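Week 4: Resting the Dough

Recipes like to tell you that flatbread dough must rest for an hour. Ask why and you get vague talk of gluten "relaxing." Some of that is fair. Most of the hour is habit.

For class we use the Rutwood formula: 400 g whole wheat flour, a pinch of salt, water added by feel. Knead until smooth, divide, cover.

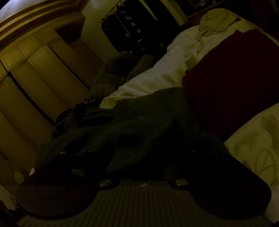

Be just as suspicious of claims about water. The Breta handout says hot water makes a softer bread and gives no comparison batch. Try both before you repeat it.

For your own test, roll one piece at 10 minutes and one at 44 minutes, same thickness, same pan. Have someone else label them. If you can't tell which is which, write that down too.

Bring notes, and read the Sandu pages on oil before next class.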